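So the great food container purge of April is finally done, and I have feelings about it.

It started because I wanted to take soup to work. One tub of soup! I opened the cupboard next to the stove and a whole avalanche came down on my feet, bottoms mostly, with a few lids that fit nothing I own. Some of those bottoms came from takeout places that closed before we moved to Ketton. I sat down on the kitchen floor and started pairing things up, and by the time I remembered the soup it was past 9 p.m. and I had toast.

My rule was simple - no lid, no home. Anything stained orange from pasta sauce went too (I'm looking at you, big square one). My friend Kumudini Cassim told me to keep a few orphans for paint and screws, so I kept four, and then I put two of those in the recycling when I was feeling brave.

What I kept is clear plastic with lids that snap down properly. I like seeing what's inside, because if I can't see the rice I will forget the rice and buy more rice. A couple of the new ones still have the little stickers on the lids, and I know I should peel them off right away, but I always leave them until the first wash and then regret it when the glue goes gummy. Warm water and a bit of cooking oil gets it off, if you're in the same boat.

The other big change is wire baskets. I used to stack everything straight on the shelf, which meant the one I wanted was always at the bottom. A white wire basket with a flat panel across the top gives you two levels: small tubs up top, bigger ones underneath, and you can still see through the sides. I spent a silly amount of time deciding whether lids should live on or off. On, for now. It takes up more room but I'm not hunting for anything at seven in the morning.

Next up is the spice drawer, where I already know there are three open jars of cumin. Send me your drawer tips in the comments, please, I'm starting on it as soon as I've bought more labels.

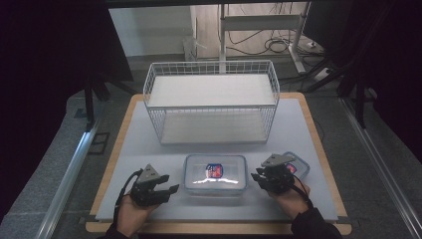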